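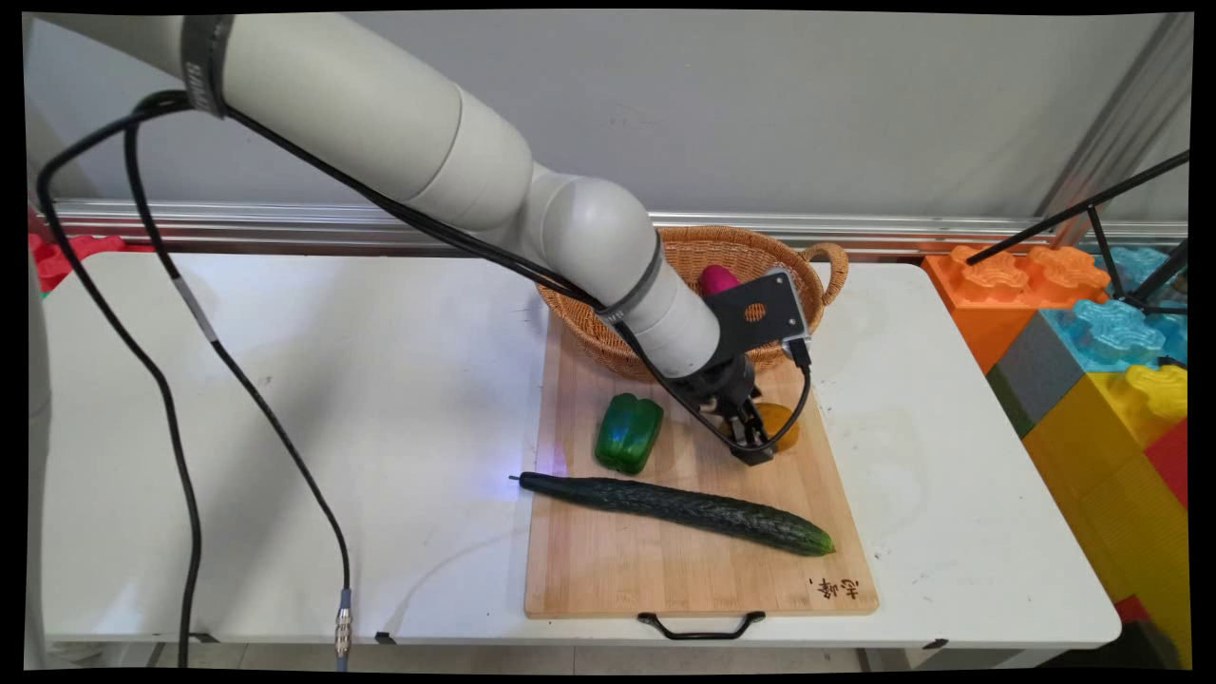
From the Reading Circle

Well, friends, we finished The Salt Ledger on Wednesday night, and I don't think I've seen a book divide our table so thoroughly since the one with the talking lighthouse. For those who couldn't make it (we missed you, and there was plenty of walnut cake), it's the second novel by Rehema Shirima, 61 short chapters set in a made-up harbor town called Muludora, where a customs clerk named Barko finds out that his late uncle had been keeping two sets of books for most of his life. One set is for the tax office. The other is a record of every favor anyone in town ever asked of him, and what he got in return.

That's about all I can say without spoiling it, and I do want you to read it, even if you end up agreeing with Hilde Verbruggen, who thought the middle third could have been left on the dock. She has a point. There's a long stretch where Barko goes inland to a place called Zonlow to find a retired judge, and he spends a good many pages on a stalled train with a man who sells hinges. I loved the hinge man! I could have read a whole book about him. But I'll admit I looked ahead once or twice to see when we'd be getting back to the harbor and to Mrs. Stamatopoulos, the landlady, who gets most of the good lines and knows a great deal more than she lets on.

Herman Nair read us the scene at the fish auction out loud, and it made a difference to hear it. On the page I had hurried past it, wanting to know who took the ledger, and I missed how funny it is and how frightened everybody in it is at the same time. Kosmas Sfakianakis grew up near a port and says the bidding is spot on, though he had some words about how the author ties up her boats.

Where we really disagreed was over the ending. I won't give it away, but Barko has a choice to make about the second book, and the last chapter is only a page and a half long. Some of us felt cheated. Others felt it was the only way to stop. I went home on Hilde's side and woke up on the other one, and I've been going back and forth ever since, so I suppose the book is doing something right. If you like a mystery with a proper arrest and a confession, you may be grumpy. If you like a town full of people who owe each other things, you'll be very happy for a week or so.

Our next pick comes from Iraklis Lambrakis, who has been waiting his turn very patiently and has chosen a collection of 15 ghost stories. They're short, he promises, and only a couple are the sort you shouldn't read in bed. Let's try to have the first 6 read before we meet, and the rest if you get carried away. We start at seven as usual, in the back room, and please bring your copy of The Salt Ledger if you're done with it, as there are people waiting to borrow one.

Oh, and whoever left the green umbrella, I have it.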